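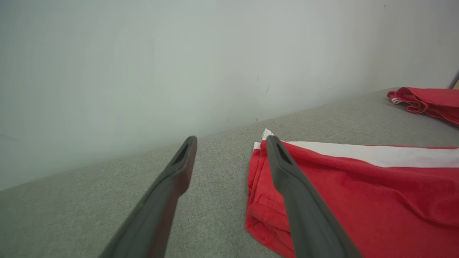
Figure 3. Wrist camera view of a garment task on the upholstered surface. The right fingertip overlaps the folded edge of one red garment; a second lies farther back, near the wall.

4.2 Equipment planning and end-effector costs

The budget for the textile work was set in December, before the task list was final, and the gripper line was the hardest to estimate. Quotes were obtained from Stultwood and Skudeck for complete arms and from Nuvitz for fingers alone. Stultwood's price included mounting and one year of parts. Skudeck's did not, and once freight and spares were added the two offers differed by less than $3000.

Consumables were planned separately from capital items. Finger pads in contact with woven upholstery were treated as wear parts with a fixed replacement interval, following the practice at the Amegashie site, where pads had earlier been charged to general maintenance and could not be traced to a task. We budgeted five sets per arm. Unused sets carry over to the next period and are not credited back to the project.

Work surface was the second planning variable. Flat tables are cheaper to install and easier to level, but household laundry is often picked up from seating, and a programme that buys only tables will pay for soft surfaces later. Figure 3 shows the kind of layout used for costing: light grey woven fabric meeting an off-white wall, with one garment close to the fingers and another crumpled near the wall. The second position matters for purchasing. Reach and wrist clearance beside a vertical surface ruled out the shorter of the two Skudeck arms, although it met every other requirement in the tender.

The wrist camera was costed as part of the end effector, with its cable and bracket. Z. Melnychuk prepared the schedule of spares and set the availability target at 98 per cent of planned hours. Meeting that target required a second camera on the shelf — a small cost beside the labour lost while waiting for a replacement. A spare arm could not be justified on the same basis and was left out of the request. Lighting was kept under the building allocation and does not appear in Table 5.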